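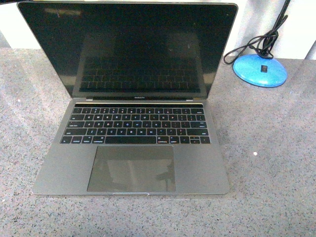 Robots at work: what happens to people's jobs?

When you hear the word "robot", you might think of a metal person with arms and legs. Some robots do look a bit like that, but most do not. At many workplaces the first thing to be automated is done on an ordinary laptop.

To automate a job means to set up a machine so that it can do the job with little help. A washing machine automates washing. A computer program can automate jobs too, such as adding up numbers, sending letters or sorting lists.

Let's look at one workplace and see what changed.

The workplace

Skatberg is a company that mends things. People send in lamps, radios, kettles and fans that have stopped working. The workers find out what is wrong, put in new parts and send them back. There are 12 people in the workshop and two in the office.

In March, 457 parcels came to Skatberg. Every parcel had to be opened, written down, put on the right shelf, mended, packed and posted. That is a lot of steps, and only one of them is the mending.

What it was like before

When a parcel arrived, someone in the office read the letter inside and typed it into a long list. They typed the name, the address, what the thing was and what was wrong with it. Then they printed a label and stuck it on.

Typing the same sort of thing all day is tiring. People make mistakes when they are tired. Sometimes a house number was typed wrongly and a radio went to the wrong street. Sometimes a kettle was put on the shelf for fans and it took all morning to find it.

What was automated

Skatberg now uses a program called Posik. Customers fill in a form on a website before they post their parcel. Posik reads the form, adds it to the list and makes a label with a pattern of black and white squares. The customer prints the label and sticks it on the box.

When the box arrives, a worker scans the label. Posik looks up the parcel and says which shelf it should go on.

Next, a robot called Grasso takes over. Grasso is a low, flat robot on wheels. It carries boxes from the door to the shelves and from the shelves to the workbenches. It has sensors, which are parts that can notice things. If a person steps in front of it, Grasso stops and waits.

Grasso cannot mend anything. It cannot open a box either. It can carry, stop, turn and go back to its charger.

Who tells the robot what to do?

A robot follows instructions that people have written. A set of instructions for a computer is called a program, and writing one is called programming or coding. You can write a program on a laptop by typing on the keyboard, using the same letters you would use to write a story.

Grasso's instructions say things like this:

Go to the door.
Pick up the box.
Go to shelf 10.
Put the box down.
If something is in the way, stop.

The real instructions are much longer and are written in a coding language, but the idea is the same. If a person leaves out a step, the robot leaves it out too. In the first week, Grasso kept taking boxes to a shelf that had been moved. It had not been told about the new place.

What changed for the people?

The two people in the office do much less typing. One of them now answers questions from customers on the telephone. The other learned how to look after Posik and Grasso. She checks that the map of the workshop is right and changes it when the furniture is moved. She went on a course to learn this, and she found the first part hard.

The people in the workshop do less lifting, so their backs ache less. They still do all the mending. A broken lamp might have a loose wire, a worn-out switch or a crack you can only find with your fingertips. Every one is a bit different, and that makes it a difficult job to automate.

Some things are not better. One worker used to like walking to the shelves because he could chat on the way. Now the boxes come to him and he sits for longer. The workshop has added an extra break in the afternoon.

Does everyone keep their job?

At Skatberg, everyone did. It does not always happen that way. Altidberg, a bigger company that packs parcels, needed fewer packers after it bought new machines. Some of its workers moved to other jobs there and some had to look for work somewhere else. That can be a worrying time for a family.

Words to know

Automate: to set up a machine to do a job with little help from people.
Program: a set of instructions for a computer.
Sensor: a part that notices things, such as light, sound or something in the way.
Scan: to read a label or picture with a machine.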